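Padded top for a shared work table – worth it?

Stadeck Workshop Forum > Floors, Benches and Tables

ekrem_yurt
March 12, 2019
We're fitting out a big open room with a sealed concrete floor and I have to order tables. Two choices: plain white tops, or the same table with a padded top in a light color. The padded ones cost more. Does the padding hold up with daily use?

flurina_b
I've had padded tops for 2 years. They're good for anything with a hard case, because you can set it down without thinking about it. Ours are a pale green-beige and small black parts show up well on that color.
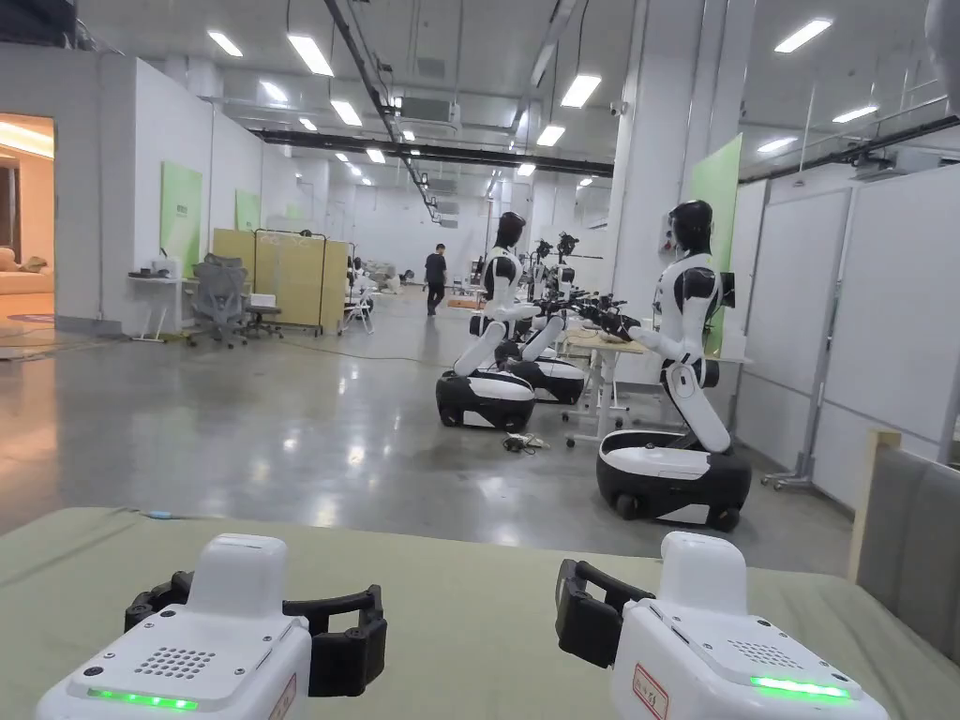 The drawback is writing. You can't fill out a form on a soft surface, so we keep a clipboard at each table. Glue doesn't come off either. I'd get padding for half the tables and leave the rest plain.

Tanner
I disagree on the padding. I pulled ours off after 8 months. The edges lifted and dirt got under them. A loose mat does the same job and you can replace it when it's worn out.

flurina_b
Did yours wrap around the edge or stop at the top? The ones that stop at the top do lift.

Tanner
Stopped at the top. I still think a mat is the better buy.

destton_dan
More worried about the floor. Glossy concrete under bright ceiling lights gives you long streaks of glare. We noticed it every afternoon until we went to a satin sealer.

ekrem_yurt
The floor is already sealed, so that's staying – 3245 square feet of it. I'll order wrapped edges for half the tables and try Tanner's mats on the others. Delivery is in June.

Tanner
Get the mats with a rubber back. The cheap ones slide.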